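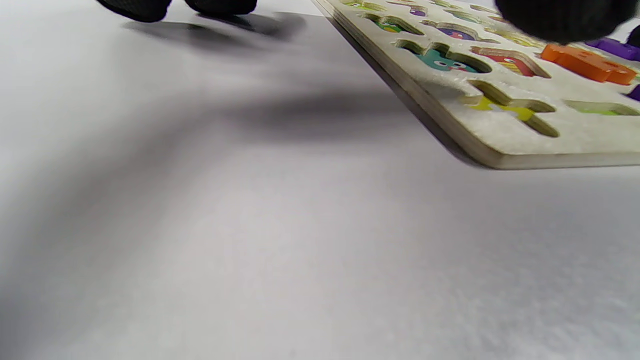 Figure 1. Fingertips above the table beside the puzzle board, seen from the gripper camera.

3.2 Task and workspace

The second build was tested on a number puzzle. We chose it over the block stacking used for the first build, where a fingertip could be several millimeters off and still hold the part. A puzzle piece has to be held by its edges and turned to match its slot. The slot walls are beveled, which helps with the last bit of travel and gives no help with rotation.

All work was done in the shared workshop at Lestwood, at a white table 1490 mm long and 700 mm deep. Tijani made the finger mounts on the members' printer, and Tamuno cut and soldered the cables. The fingertips were cast in the same workshop in April. We kept the mounts from the first build and changed only the pads and the strap.

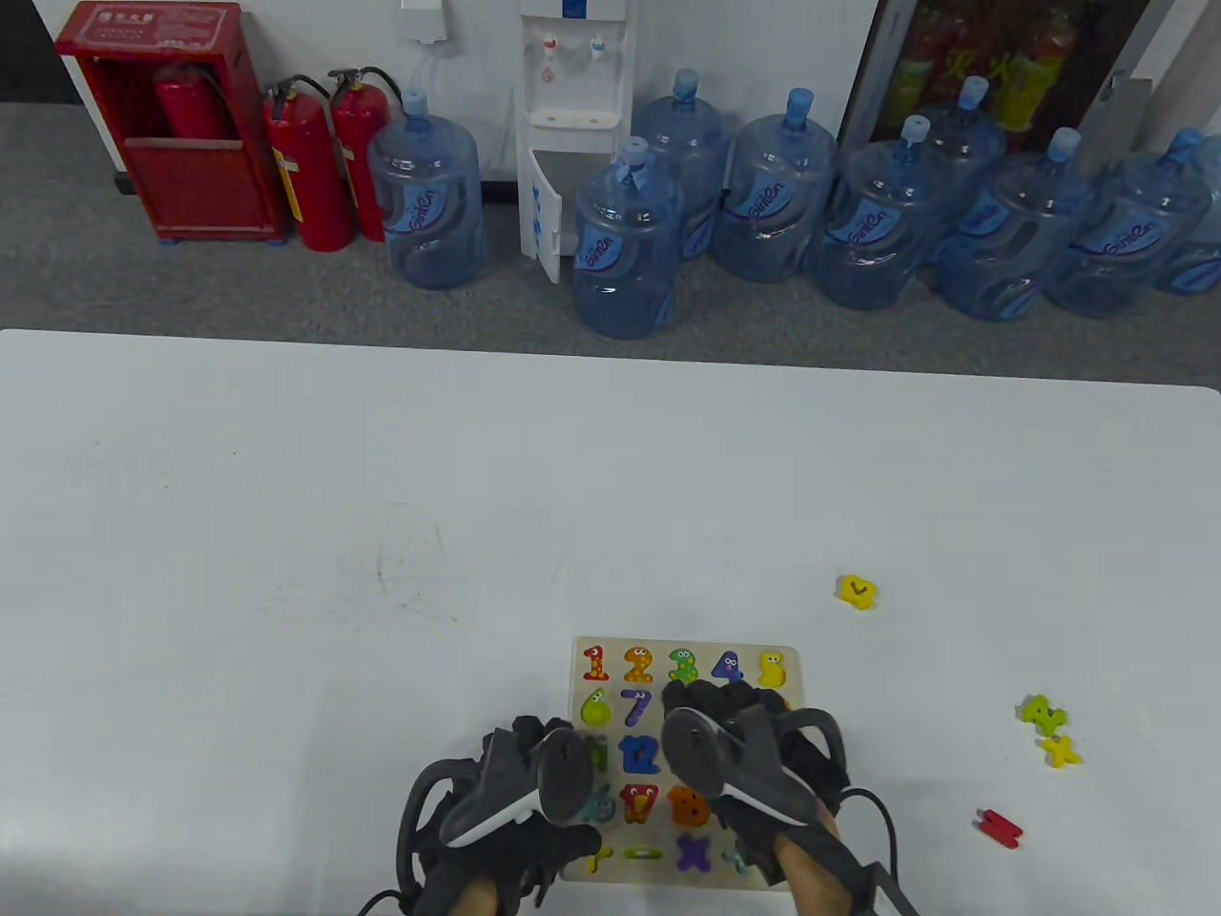

Hand tracking was handled separately from the grippers. We wanted wrist motion for both hands without a marker suit, so a tracking controller was fixed to each glove. The glove is black fabric and stops short of the wrist. With both hands over the board, the gloves hide much of its lower part from the head camera, though the arithmetic signs near the bottom stay visible, while the top row from 1 to 5 stays in view. We therefore did not rely on the head view alone to decide whether a piece was seated. Wike checked the lower rows by eye at the end of each trial and wrote the result on the log sheet.

Each trial had a limit of 340 seconds. The operator could set a piece down on the table and pick it up again, but could not slide it against the edge of the board to turn it. Pieces dropped on the floor ended the trial. Chukwu and Ugwu took turns as operator, and neither practiced with the puzzle beforehand.
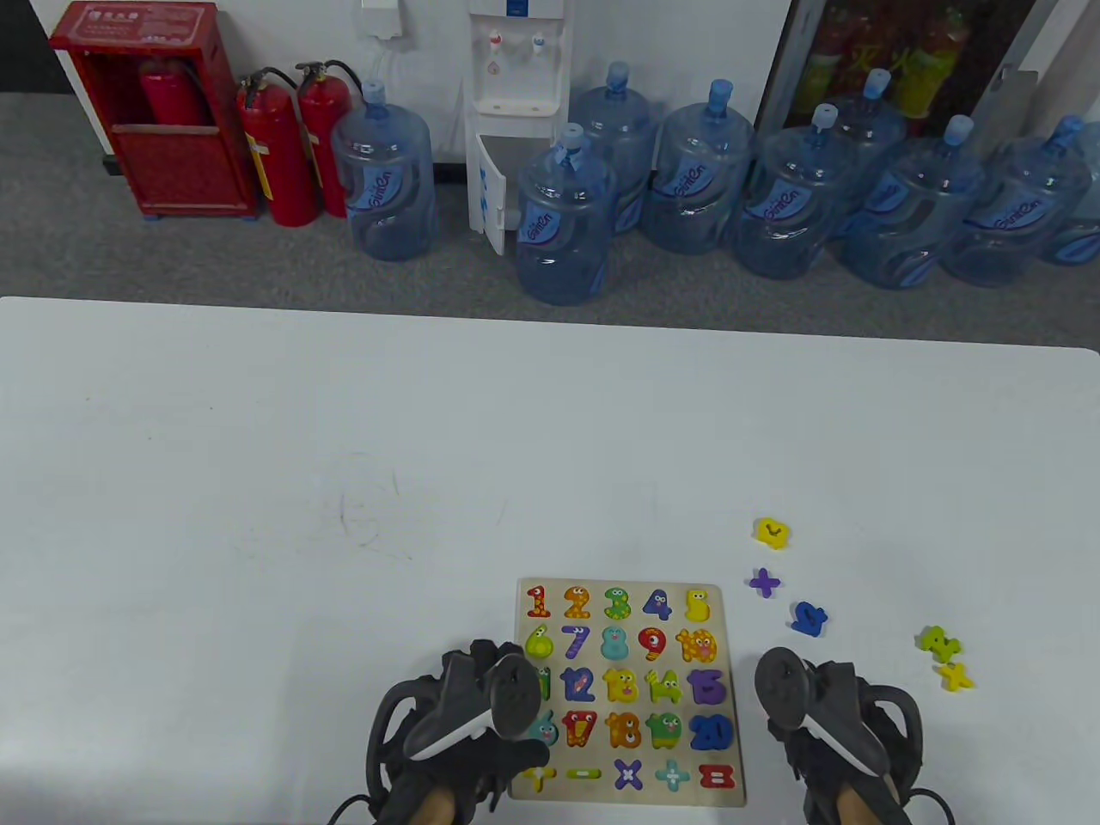
Figure 2. Number puzzle with the two hand-held grippers, head view.

Cable routing took more time than any other part of the build. In the first version the cable left the handle at the top and pulled on the wrist when the arm was extended. We moved the exit point lower and added a loop of slack, held by a clip from Mogensen. The strap was also widened after Ugwu reported sore knuckles. Neither change affected the finger geometry, so the calibration described in Section 3.1 was kept.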